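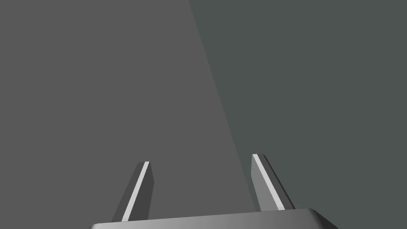
About > Who we are > The Omerdale flag workshop

Omerdale Flags and Ensigns makes sewn and printed flags for towns, schools, sailing clubs and historical societies. We also keep a reference library on flag design, which is open to the public on weekdays by appointment.

The business was started by Vesna Petek, who had been sewing signal flags for boat owners from a rented room above a chandlery. Her first municipal order was a set of four flags for the district council, and the blue was wrong on two of them. She remade both at her own cost and wrote down the dye numbers afterwards. We still use that notebook, although most of it has been copied into the computer.

Blagoje Bošković joined as a cutter and now runs the workroom. Mimoza Živković looks after the library and answers research enquiries. The workroom and the library share the ground floor at 73 Stojanovska Lane. The entrance is on the side, past the bicycle racks.

What we make

Most of our work is in sewn woven polyester, with nylon for places that don't get much wind. Appliqué is used for large, simple shapes. Detailed coats of arms are usually printed, and we will say so at the quoting stage if a design isn't suited to sewing. Standard proportions are 1:2 and 2:3. Other proportions are no trouble as long as we have the construction sheet before cutting starts.

If your town has an approved design but no construction sheet, we can draw one. This takes longer than people expect. Old council resolutions tend to say things like "a gold star of suitable size" and leave it there, so somebody has to go back to the earliest surviving flag and measure it. We did this for Latano, where the star turned out to have been drawn three different ways over the years. The council picked the second one.

The library

The collection holds 714 printed items, mainly flag books, government colour standards and manufacturers' catalogues. There are also 209 flags in flat storage. The oldest is a harbour pilot's flag in wool bunting, much repaired along the fly. Flags can be viewed on the table with a staff member present. We don't lend them.

The Cludidura Papers, a private collection of letters on colonial and post-independence flags, came to us as a gift and are only partly catalogued. Please write ahead if you want to see them — the boxes are kept off site.

Visits and orders

Appointments are available from 9 in the morning. School groups are welcome outside August, when the workroom is closed for maintenance. Quotes are free and stay good for one month.

Page last revised Friday, June 28, 2019

Comments

Milovan Tomić: Do you repair old ensigns or only make new ones? Ours has a torn hoist and the rope is gone.

Mimoza Živković: We do, Milovan. Send the measurements and tell us what it's made of, if you know. Wool takes longer.

Vega Marín: The map on the contact page still shows the front door. I walked past the side entrance twice.

Contact the workroom | © Omerdale Flags and Ensigns | Back to top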